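Skullow Digital Comics: Reader Support
Ticket status: Resolved
Product: Skullow Reader, web and tablet
Title concerned: Prasano, collected edition, volume 2
Handled by: Yurii Hrynyshyn, Reader Support

Summary of the report

The subscriber reported that the collected edition of Prasano opened with its chapters in the wrong order. Chapter 9, in which the siege of Vass ends, was shown directly after chapter 4. The subscriber had therefore read the death of the regent before the chapters leading up to it, and asked for a corrected file and a refund of the purchase price.

The subscriber also stated that guided view skipped the final panel of several double-page spreads.

Steps taken by the support team

1. The purchase record was checked. The account holds the September release of the volume, bought as a single item and not as separate issues.

2. The volume was opened on a test account in the web reader. The chapter list was correct, but the pages followed the order reported by the subscriber.

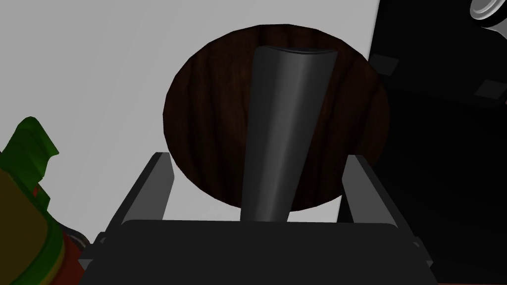

3. The volume was removed from the test tablet and downloaded again. The fault remained. Clearing the reader's stored data made no difference.

4. The page index was compared with the publisher's running order. The volume has 225 pages. All were present, but the block containing the siege had been given the page numbers of the Sillis interlude, and the interlude had been moved to the end of the book.

5. Guided view was tested on the spreads named by the subscriber. On each one the last panel had no view region assigned to it. The panel could still be read in full-page view.

Cause

The publisher supplied a revised running order after the first file had been prepared. The chapter list was updated and the page index was left as it was. The missing panel regions are a separate fault, introduced when the spreads were joined for tablet display.

Correction

A replacement file was issued on 2026-10-25. Subscribers who own the volume should open their library, select Prasano volume 2 and choose Update. The download may take longer than usual on slower connections. Bookmarks made in the earlier file will be kept but may point to a different page. 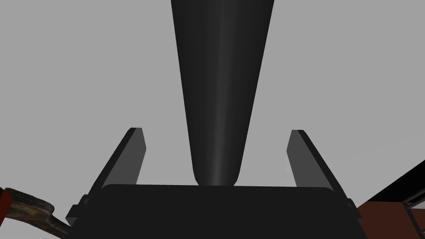
Refund request

Refunds for faulty titles may be requested within 60 days of purchase. The request was made within this period and has been approved. The subscriber has confirmed that they wish to keep the corrected volume, and the amount has been returned as account credit.

Further notes

The single issues of Prasano are not affected. The error was present in almost 3,000 downloaded copies, and a notice has been sent to the holders of those accounts.

The subscriber asked whether the Sillis interlude should be read before or after the siege. The publisher's running order places it before, between chapters 6 and 7.

Please quote the ticket title if replying about guided view. Replies to a resolved ticket will reopen it.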